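Stullport Shared Workshop
Rover build - outdoor run checklist, with comments
Filled in by: Wumpini Akolgo
Second pair of eyes: Ekow Ametepe
Date: Thursday, January 2, 2025

Hello all, and thank you for waiting so patiently for this one. It's the same list we began in July, with Jhun's battery items moved up front where they belong, and I've written my comments right under each line so you don't have to flip back and forth. The ones marked OPEN still need somebody's hands on them.

SECTION A - GROUND AND SURROUNDINGS

A1. Walk the route before powering up. OK
Please do the whole loop on foot, including the stretch around the planter with the bare tree in it. The low planter is dark and so is the soil or mulch ring, and I'd like the driver to know exactly where it sits before dusk makes everything the same color.
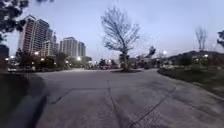 Photo: Stullport Shared Workshop / K. Alhassan

A2. Slab joints. OK, with a note
Take every joint at walking speed the first time. Ekow and I went over the long ones twice and the front casters (the Bulten pair) behaved nicely, but I did hear a click from the left one that I didn't care for. See C2.

A3. Lamps and glare. OPEN
With the lamps lit, the obstacle detector twice reported something that wasn't there. Ayuba thinks the exposure limit is set too high, and he's usually right about these things - could he sit down with the log before we go out again?

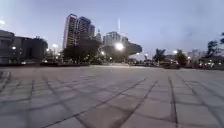
I'd also like us to agree on a cutoff for light. Until we do, the driver decides, and if the driver feels unsure the run is over, no hard feelings and no teasing in the van.

A4. Curbs and edges. OK
Keep two meters off the lawn curb. The rover can't climb it and shouldn't be invited to try! The same goes for the hedge side, where a wheel could end up in the soil.

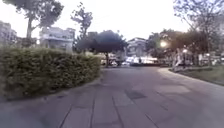 Item A4: hedge on the left, lawn curb on the right.

A5. People nearby. OK
One of us walks beside the rover the entire time with the stop remote in hand (in hand, please, dear friends, and out of the coat pocket). If anyone comes over to chat, stop first and chat after.

SECTION B - POWER

B1. Pack voltage at rest, 38 or higher. OK

B2. Pack voltage after the run, 34 or higher. OK
Jhun has the reading in his notebook.

B3. Main fuse seated, spare in the lid. OPEN
There's no spare. I took it in November for the bench supply and never put one back, so that's on me.

SECTION C - MECHANICAL

C1. Stop button cuts both motors. OK
Tested from standing and from walking speed.

C2. Wheels and casters. OPEN
Left caster clicks, as above. Kwadwo has offered to pull it apart on Saturday.

C3. Mast clamp tight. OK
Zakaria clamp, new bolt, paint mark lined up.

Next run after A3, B3 and C2 are closed. Initial beside your item when it's done.

W.A.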